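Workshop > Benches and Surfaces > Reviews
August – by the Flallside bench desk
Reading time: 4 min

Mestine 2000 bench mat, long-term review

The Mestine 2000 is a black rubber-faced bench mat sold in a single width and cut to length at the counter. I bought mine from Viltico to cover a packing and light assembly bench in a single-car garage, and it has been down long enough for the faults to show. It replaced a sheet of offcut vinyl that curled at both ends every winter.

Construction is a two-layer laminate. The upper face is a closed-cell rubber with a fine matte texture, and the underside is a denser backing with a shallow waffle pattern. Mestine gives the hardness of the face as 67 on the Shore A scale. I have no durometer, so I can't confirm that, but a thumbnail leaves a mark that recovers in a few seconds. A pencil point pressed hard leaves one that doesn't.

The mat arrives rolled, face in. The leaflet says to leave it flat overnight before trimming. Mine needed longer, as the inner end of the roll kept a slight lift until I turned it over and weighted it with two bags of potting mix. Trim it after it has relaxed. I cut one edge too early and ended up with a gap at the back left corner that I have since filled with a strip of offcut.

A fresh blade and a steel straightedge will do the cutting. Score the backing first, bend the sheet along the score, then finish through the face. Scissors will get through it but leave a ragged line. Mestine recommends no adhesive if the mat is captured on all sides by a lip or rail, and I agree with that. On an open bench it will creep, so use double-sided tape on the front edge at least. 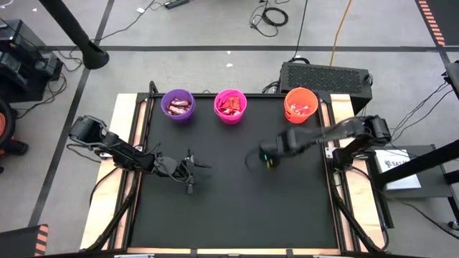

Black work surface with dark metal framing, timber borders and buckets along the far side.

Grip is the main reason to buy it. Small cartons stay where they are put while being taped, and a hand plane laid on its side doesn't wander. The texture is fine enough that paper can be written on directly over it, although a ballpoint will occasionally punch through thin receipt stock. Plastic tubs slide with a firm push, and glass jars need to be lifted.

Noise is reduced more than I expected. Dropping a spanner on the old vinyl produced a crack that carried into the house. On the Mestine it produces a dull thud.

Glare is low. I work under a linear LED batten mounted directly over the bench, and the old surface threw a white stripe down the middle. The matte face shows no stripe, and pale items are easy to pick out. Dark fasteners are harder to find, and black oxide screws more or less vanish. I now tip those into a tray. Anyone who mostly handles dark hardware should look at the grey version, if their store carries it.

Heat resistance is ordinary. The rating is 55 degrees Celsius continuous, which rules out soldering without a separate pad. I put a mug of tea on it most days with no ill effect. A hot glue nozzle left resting on the face for a minute made a small glossy dimple, and that is permanent.

Cleaning is where it loses marks. Dust settles into the texture and a dry brush only moves it along. A damp microfibre cloth with a drop of dish detergent lifts most of it, followed by a second wipe with plain water. Methylated spirits removes marker but takes some of the colour with it – test a corner first. Sticky tape residue is the worst offender and has to be rolled off with a thumb.

The smell deserves a mention. For the first 10 days the garage had a strong tyre-shop odour, worst on warm afternoons. Airing the roll outdoors before fitting would have helped.

I also looked at the Mahuika Bench Liner, which is thinner, cheaper and easier to wipe. It has less grip and the sample I was sent tore at a corner during fitting. For a sewing table or a gift-wrapping bench it would be adequate. For tools, I would pay the difference.

Pros: good grip, quiet, low glare, lies flat once relaxed.
Cons: initial smell, holds dust, marks under point loads, hides dark screws.

Score: 7 out of 10. Available by the metre. Check that the counter staff cut square to the factory edge, as mine was out by a few millimetres at one end.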